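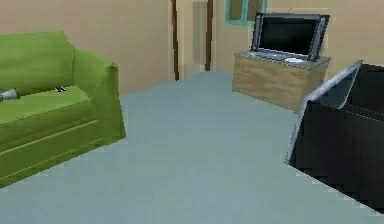 Figure 2. Living room with green sofa.

3.2 Setting up the play area

Before you start the Stakden headset in room mode for the first time, a play area must be stored. The headset does not track hand controllers outside a stored play area, and most applications will refuse to load without one. A seated profile can be used as a substitute (see 3.4), but walking is disabled in that profile.

The headset can hold two play areas. When you store a third, the oldest one is overwritten without a prompt.

Before you begin

- Charge the headset to at least half. Setup stops if the battery warning comes on.
- Update both controllers to the same firmware version as the headset. Mismatched versions are shown in red under Settings > Devices.
- Turn on the room lights. The tracking cameras do not work in the dark.
- Cover or turn away large mirrors.

CAUTION: Do not set up a play area at the top of a staircase or on a balcony. The boundary grid is a visual aid and will not stop you from falling.

Storing the play area

1. Put on the headset and adjust the rear dial until the image is sharp.

2. Open Settings > Room > New Area. The outside cameras switch on and the view changes to gray.

3. Set the floor level. Touch the tip of either controller to the floor and hold the trigger for two seconds. The controller vibrates once when the level is stored.

4. Stand in the middle of the open space and press Menu to set the center point. The center point is where you will be placed each time an application is loaded.

5. Hold the trigger and draw the boundary on the floor. Keep the line at least 900 mm away from walls and furniture. If the line crosses itself, the smaller loop is discarded.

6. Release the trigger when the two ends meet. Small gaps are closed automatically. If the gap is too wide, "Open boundary" is displayed and step 5 must be repeated.

7. Select Save and enter a name.

NOTE: Names may contain letters and numbers only. A name with a space is accepted on the headset but will not appear in the Hotis desktop software.

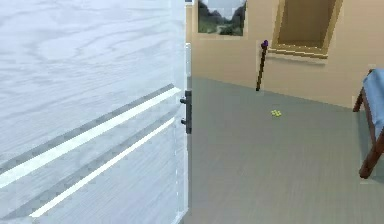

Garrido
Technical Writer, Skarkthorpe
23 Mar 2018

3.3 Changing or removing a play area

The boundary can be redrawn without setting the floor level again, provided the headset has not been reset. Go to Settings > Room, highlight the area and select Edit. Only steps 5 to 7 are needed.

To remove an area, highlight it and hold Menu for three seconds. Removal cannot be undone - export the area to Hotis first if you may need it later.

NOTE: Areas stored with firmware released before February cannot be edited. Remove them and start again from step 1.

If the grid appears tilted or floats above the floor, repeat step 3. If it still drifts after that, clean the four outside cameras with a dry cloth and restart the headset.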